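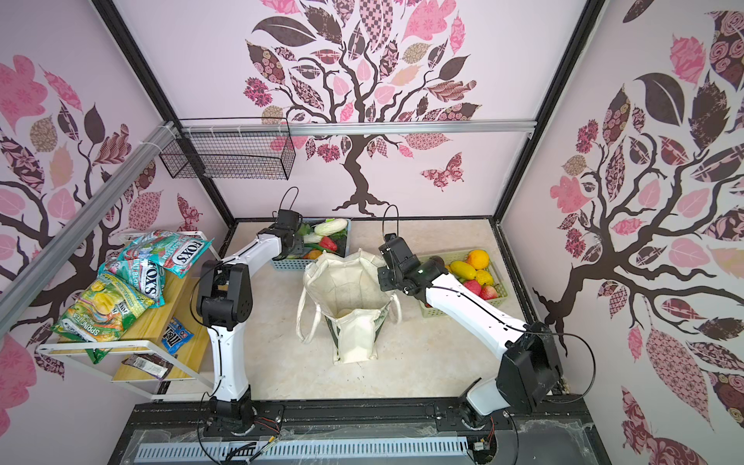 Humphreys Lecture Hall, Unit 6
Learning to pack a bag from demonstrations

Welcome back, everyone. Last time we talked about behavior cloning with one arm and one camera, and I promised we would get to something messier, so today we are going to spend the whole session on the Seltham bagging task. If you missed Unit 5, please read the handout first (the part on compounding error especially), as I will lean on it quite a bit.

The task is easy to say out loud. There are groceries on a table and a cloth bag with its mouth open, and the robot should move what it is told to move into the bag. A person does it while thinking about dinner. For a learned policy it is a lovely little pile of trouble: the bag is soft, the handles go wherever they like, and the arm doing the reaching tends to block the view of the very thing it is reaching for.

Our data set has 2,000 demonstrations, all teleoperated. After we dropped the ones with missing frames or a badly synchronized arm, 1,385 were left for training. That is a big loss, and I would rather you heard it from me now than found it in the appendix of the Levex report!

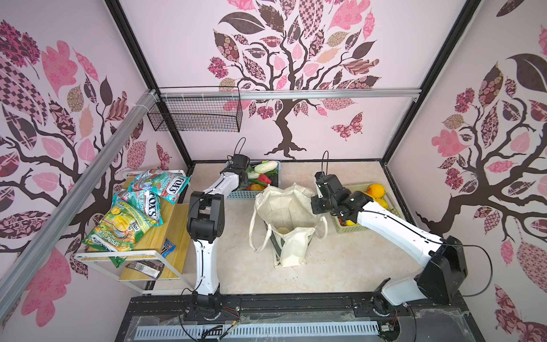 Figure 6.1. The bagging table from the fixed camera, with the right gripper beside the open tote and the left over the vegetables.

Take a minute with the figure and think about what a policy could learn from this view alone. The baskets are easy enough to find, but the right arm hides part of the fruit, and the left gripper is over part of the vegetables. Now think about depth. How far down is the bottom of the bag? From one fixed viewpoint that is a hard thing to judge, and it is the main reason we add wrist views in the second half of the method.

The method itself is the chunked policy from Unit 4. At each step it reads the images and the joint positions of both arms, and it predicts a short run of future actions for the two arms together. We tried training a separate policy for each arm, and they got in each other's way over the bag, so please don't spend your project time repeating that one.
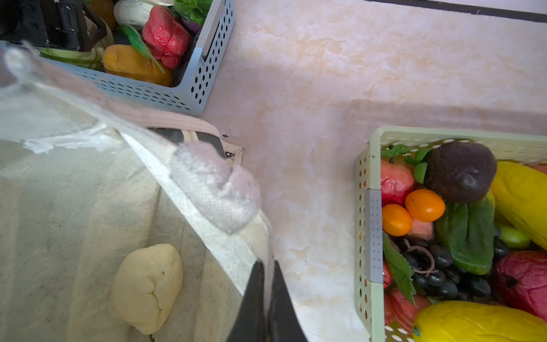 Pinodness, October 13, 2019

Notes added after the lab visit. Several of you asked what the wrist camera gives us. Look at the lower left, where you can see right down into the tote to the pale yellow item at the bottom, and then at how much of each basket you get from up close. The cost is that the view moves with the arm, so the same pepper can turn up anywhere in the image.

For next time, write a page or so on how you would combine the fixed and wrist views, and which one you would drop first if you could only keep 2 cameras for both arms. Bring a sketch of your network. Pencil is fine.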